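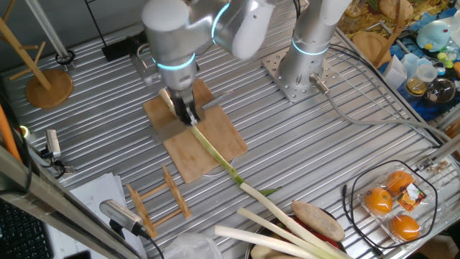
Green onion, knife and cutting board.

The savory pie report

Every February I promise to write up the winter savory pies while it is still winter, and every year the thing slides. It is now 11th May, the asparagus is in, and I am going to talk to you about potato and cheese pie. Turn the oven up and pretend.

The recipe came to me from Octavian Tănase, who makes it in a pan so dented that the crust comes out with a waist. His version has potatoes, a salty white cheese, two eggs, a big handful of dill and more butter than he wrote down. I know this because I followed what he wrote down and got a dry pie, and when I complained he said, "Well, obviously you add butter." So: obviously, add butter. Four tablespoons in the filling, and another couple brushed over the top before it goes in.

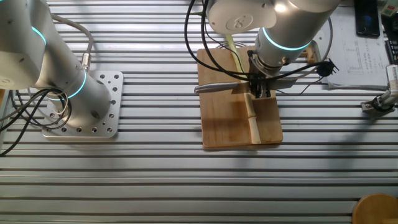
Dough first. I use the plain hot water kind, which forgives nearly everything except impatience. Mix it, knead it until it stops sulking, cover it with a bowl and go away for half an hour. Then roll it thinner than feels wise. Mine tends to come out striped with thick and thin bands, as regular as the slotted metal rails of the tabletop in the photo, and the thick bands stay pale and chewy long after the thin ones are done. Turn the dough a little after every pass of the rolling pin and you'll have less of this. I still have some of this.

For the filling, boil the potatoes in their skins, peel them while you can just about stand it, and mash them roughly. Lumps are fine. Crumble in the cheese, then taste before you go anywhere near the salt. Traian Costache skipped that step at our last supper and we all drank a great deal of water and told him it was delicious.

Green onions go in raw, sliced thin, whites and greens both.

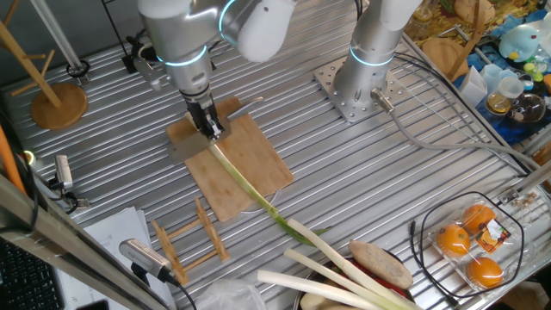 Stir them through at the end with the dill, once the potato has cooled enough that the eggs won't scramble on contact. If the mixture looks too soft, leave it alone for ten minutes before you start throwing flour at it. It firms up. I have thrown the flour, and the result could have propped open a door.

Bake at 400 until the top is properly brown, meaning browner than you think, and then five minutes more. Let it sit before cutting. Serve with sour cream and something pickled.

Next issue: asparagus, which by then will be over.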